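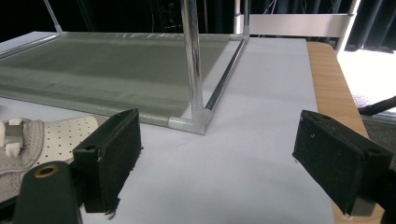 Zotora Hand Gripper, second version: long-term review

We bought two of these in January to replace a leader-follower arm pair that took up half a bench and needed a calibration run every morning. The Zotora is a hand-held gripper for recording demonstrations: you strap it to your hand, do the job yourself, and the tool logs the camera view, the finger opening and its own motion. A policy is then trained on those recordings and run on an arm carrying the same fingers. I have used it for five months on assembly and handling work, mostly flat-pack shelving, glass panels and rod-and-connector frames. This review covers the tool, the fingers and the recording software. It does not cover training, except where the tool makes training harder.

What is in the case

One gripper body, one strap set, two pairs of fingers (bare rubber and padded), a charger, a USB cable and a hex key. The camera is fixed and the lens cannot be changed. There is no stand, and you will want one, as the body will not sit upright on its own. We use a mug hook screwed to the underside of a shelf.

Fit and handling

The strap is the best part. It spreads the load across the back of the hand, and the buckle can be closed with the free hand. The first version hung from two fingers and was unpleasant after half an hour. With this one I can record for a morning with normal breaks. Yaryna Demchenko, who does most of our recording, has smaller hands than I do and had to punch another hole in the strap. Zotora should supply two lengths.

Wear a thin glove under it. The edges of the strap mount are not finished well, and they rub at the base of the thumb. A perforated glove is cooler than a solid one and makes no difference to grip control.

The trigger has a long, even travel and a light spring. You can hold a part way open without shaking, which the first version never allowed. There is no force feedback beyond what comes back through the linkage. On a chrome rod you can feel contact clearly. On the edge of a glass pane you feel it late, and operators tend to over-squeeze until they learn to watch the fingers.

Fingers

The bare rubber pair grips well and leaves marks on glass. The padded pair leaves none, and slides more. For anything polished I use the padded pair and accept that some attempts will have a regrasp in them. We keep those attempts. A policy trained only on clean grasps had no idea what to do when a rod turned in the fingers.

Padding wears at the lower edges first. Fibres work free and can end up close to the contact point. Ours needed new pads after 300 recordings, and the adhesive on the spare set was poor. Prinero sells a fabric-faced pad that fits with light trimming and has lasted longer for us. If you change the pads on the hand tool, change them on the robot at the same time. I did not do this once and spent two days blaming the training run.

Camera and tracking

The view is wide and takes in both fingers, which is the point of the design. Exposure is automatic and cannot be locked from the tool, only from the desktop software. Lock it. White worktops, polished metal and glass together will make the exposure wander as the hand turns, and the recordings then differ in ways that have nothing to do with the task.

Tracking relies on visual features and an inertial unit. Over wood grain, cables and clutter it is steady. Over a plain white surface it is weaker, and glass is worse again, as reflections move with the operator and are sometimes taken for fixed points. On our panel tasks we lost tracking in 9 of the first 20 attempts. Printed markers at the back of the bench cured most of that. The manual mentions markers in one line of an appendix, and they deserve a page of their own.

Software

Recording starts and stops with a double squeeze. This is sensible in principle, but a quick regrasp can be read as a stop. The delay can be lengthened in the settings — do this before the first session. Each attempt is saved separately and can be tagged afterwards. There is no way to tag by voice or from the tool, so someone has to sit down with the list while memory is fresh.

Export is to a plain folder structure and works without trouble. Time stamps on the finger opening lagged the camera by a small constant offset until the last firmware update. Recordings made before it need correcting, and the release notes give the script.

Compared with remote control

We also run a Hnatiuk teleoperation rig. It is slower for every task we have tried, and new operators take far longer to become useful on it. Its data, however, never contains a motion the arm cannot make. With the Zotora a person will happily twist the wrist past anything the robot's joints allow, or move through a space its elbow would fill. Check reach with the arm before collecting in quantity. For slow insertions with tight clearance I still go to the Hnatiuk. For picking up, placing and lining up parts, I use the hand tool.

I tried the Mukden grip for a week on loan. It is lighter and its trigger is worse. The fingers are not interchangeable with ours, so I did not take it further.

Faults so far

One broken buckle, replaced free of charge. One USB socket gone loose, repaired at our cost. The battery on the older unit now lasts until early afternoon, where it used to last the day.

Recommended for handling and light assembly, with markers on the bench, spare pads in the drawer and the exposure locked. I would not buy it for work that is mainly glass.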